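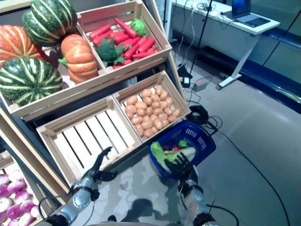 Is the Prillix hand kit worth it for grocery-type picking? For firm produce, I'd say so, as long as you skip the top support plan.

Had the pair on loan since May and I keep getting emails so here's the short version. Sorry for typos, typing this at lunch.

Setup. Mounting was fine. Software less fine. The Hava driver wants its own login, then wants it again. Took me 40 minutes to get both hands talking, most of it spent on a page of the manual thats out of date.

Grip. Potatoes good. Carrots good once you turn the finger force down, default is way too high. Out of 300 logged picks we had 8 drops, nearly all cabbage. Round, waxy, heavy, no surprise. Basket handle is the nice part, one hand holds, the other does the picking, and the holding hand doesn't drift. The old Urquijo gripper sagged after a few minutes and I'd given up on ever fixing it.

Pumpkins, don't bother one-handed. Two hands maybe. Still tuning.

Stuff I don't like: cable exits on the wrong side of the wrist for us. Fans are loud. Fingertip pads wear, and a new set took roughly 60 days to show up. Order spares with the kit!!

Support comes through Plavemgate, basic or plus. Got plus. Same people answer, same speed as far as I can tell. Get basic.

Leafy stuff next, lettuce mostly, with the softer pads if they ever ship. Settings file is going up tonight, ask in the comments if you want the carrot numbers before then.

Posted 26th October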